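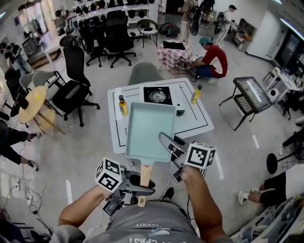

3.2 Rolled omelette on a portable gas stove

Handout for Practical 3. Course leader: Imad Mahasneh. Read section 3.1 (gas safety) first.

Equipment per station

Rectangular omelette pan (tamagoyaki pan), portable gas stove, bottle of oil, mixing bowl, chopsticks or a narrow spatula, folded kitchen paper. The pans in the Billholm kitchen store are coated. Metal tools must not be used on them.

Setting up

The stove stands on a level table, clear of the edge. Oil is kept to the side of the burner, capped when not in use. A rectangular pan on a round burner heats unevenly — the corners lag behind the centre — so the pan is moved over the flame during preheating.

Egg mixture

Each pair makes up 300 ml of beaten egg, strained once. Stock may replace up to a tenth of this volume. More than that and the first layer tears.

Method

Preheat on a medium flame. Wipe the base and sides with oiled paper. Test with a drop of egg: it should set at once without browning. Pour a thin layer and tilt the pan so that it reaches all four corners. Burst large bubbles. When the surface is barely set, roll from the far side towards the handle, then push the roll back to the far side. Oil the exposed base, pour again, and lift the roll so that fresh egg runs beneath it. Repeat until the mixture is used up.

Faults to record

Browned rings between layers: flame too high. Hollow centre: first layer too dry before rolling. Sticking at the corners: oil missed there.

Worksheets are due on March 24, 2026.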